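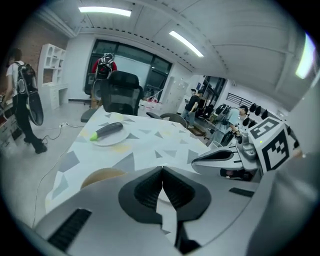
Surnulo Student Forum » Robotics Club » November showcase

atully
Members are asked to confirm their task choice for the showcase by 28 August 2024. The proposal from the Rolland group is the plate task: pick up the toy vegetable, lift it clear and set it down again inside the plate. Each team will have 11 attempts. – Áine Tully, club secretary

hivside_tom
Our team supports the plate task, but 11 attempts is too few. Last term's scores moved a great deal on a single dropped object.

Trí Hồ
I must disagree with the previous post. There are 4 teams and one table. More attempts would take time from practice, and the teams still have recordings to finish. The Drunholm group has submitted 51 of the 270 required.

drunholm_b
The figure of 51 is correct as of last night. We would ask that recordings with a failed grasp be counted, provided they are labelled. The current rules do not mention them.

hivside_tom
I would object to that. A failed grasp takes a few seconds, and a full one takes much longer.

atully
Failed grasps may be submitted in a separate folder and will not count towards the total. The number of attempts stays at 11 – teams wishing to change it should write to me before the task list is printed.

Trí Hồ
Thank you. Will the plate be fixed to the cloth?

atully
It will not be fixed.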